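Print this page
E-mail this page

Floors and Footfall: How Old Wooden Floors Wear in Bronport Houses

Student project report by Delia Mihăilă
Project adviser: Edivaldo Assunção

Introduction

Bronport has several streets of row houses that were built for mill families. The oldest one I was allowed into is on Chisholm Street and has a date stone that reads 1853. Most of these houses still have wood floors in the front rooms, though many are under carpet. My project looked at where the floors wear down first and whether the direction of the boards makes any difference.

I started in September. The idea came from my grandmother's hallway in Hostville, where you can feel a dip in the boards with your bare feet right before the kitchen door.

Background

Before sanding machines were common, a floor was scrubbed by hand and sometimes painted around the outside, with a rug in the middle. A painted border protects the wood under it, so the edges of a room can be in much better shape than the center. Softwood boards dent easily. Hardwood boards dent less but show gaps in winter when the air in the house is dry.

Boards were usually nailed across the joists, so their direction depends on how the house was framed. The owner had little say in it. In a narrow row house the joists often go from one side wall to the other, and the boards then run front to back, which is also the way people walk.

Method

I measured the floors with a straight metal bar and a set of feeler gauges. The bar was laid across the boards and I slid gauges under it until one fit snugly. I did this at the doorway, in the center of the room, and along the baseboard. Each reading was taken again on a different day and I used the average.

I also asked the people living there about carpets, pets, and any sanding they knew of. Two families did not know if the floor had ever been refinished, so I left their houses out of the comparison.

Long, narrow planks show their seams and grain most clearly when you look at them from an angle, and small knots are easy to find the same way.

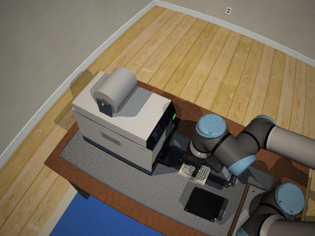

Results

Doorways were the most worn spot in every house. The deepest reading was at the Chisholm Street house, between the front room and the hall. The areas along the baseboards were nearly flat, even where the center of the room had a clear dip.

Board direction mattered less than I expected. Where people walked along the boards, two or three boards wore down together and made a shallow trough. Where they walked across them, the wear was spread out and the board edges were rounded. The depth was close to the same.

Knots stood a little higher than the wood near them - you can feel this better than you can measure it.

Problems

My first set of readings from Stera Court was no good. The bar had a slight bend in it and I had to go back with another one. I also could not move heavy furniture, so some corners were skipped.

Conclusion

Traffic explains most of the wear I found. Next year I would like to look at stair treads, where everyone has to step in the same place.

Print this page
E-mail this page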